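Saturday, morning

Disclosure workshop, Ciobanu matter. Patricio and me, small meeting room. Writing this up before I forget which version of the schedule we ended on.

Started with the bank statements. The husband's side sent 16 months and the order asks for two years, so we are short at the front end. Patricio had already drafted the chaser. I took out the paragraph about costs and kept the rest. It can go on Monday's post and by email as well, as Varden keep telling us they haven't had things.

Form E, section on the business: the valuation of Fletach is still the one done for the loan. No use to us. It treats the director's account as if it will never be repaid, and nothing is said about tax on a sale. Joint expert it is, then. Lucian Lazăr to draft the letter of instruction and send it round before it goes to the other side. Questions to keep in: is there any cash that could be taken out without hurting trading, and what would the tax be if he did.

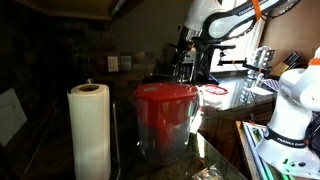 Maintenance figures next. Our client puts her monthly need at 3000, which includes the rent, the car and after-school club. Patricio went through it line by line and thinks holidays are in twice, once under the children and once under general. I agree. Correct it ourselves before they find it. The new total is not worked out yet as she has to confirm the club fees for next term.

Children: no change. Both parents are keeping to the interim pattern, handover at 6 on Fridays. The draft order says "after school", which doesn't fit with the club. Marked up in the second version.

Tried the Sinis template for the asset schedule. Fine for the house and the pensions. It falls over when a policy is in joint names and puts the full value on both sides. Typed those rows by hand and shaded them. Anyone reusing the file should check the joint rows before printing.

To do:
Chaser to Varden (Patricio)
Letter of instruction, first draft (Lucian)
Ring client re club fees and holidays (me)
Pension figures, still waiting, chase again in February if nothing comes

Version on the shared drive is schedule 2. Ignore the one without a number.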